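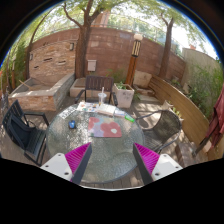 Ticket 351, garden furniture, Plumham courtyard. Status: reopened. Customer reports that the Ledska patio table rocks whenever anyone leans on it. The last reply blamed the deck boards and closed the job. I'm not convinced. Boards do move, but the table was turned a quarter and the wobble went round with it, so the fault sounds like a leg or the rim fixing. The top is the round pebbled glass one with the dark rim, and it was left laid with the floral mat and papers, so whoever checked it can't have had the glass off.

11:40 – Customer tightened all the leg bolts as advised. No change.

14:10 – Kanaujia suggest felt pads under the glass. They suggest felt pads for everything. Tried a set, still rocks.

15:05 – Skitar say 23 mm feet will cure it. Asked which leg is short. No answer yet.

Next step: clear the top, lift the glass off with two people, measure each leg on a flat floor. Please don't close this again until there are measurements on it.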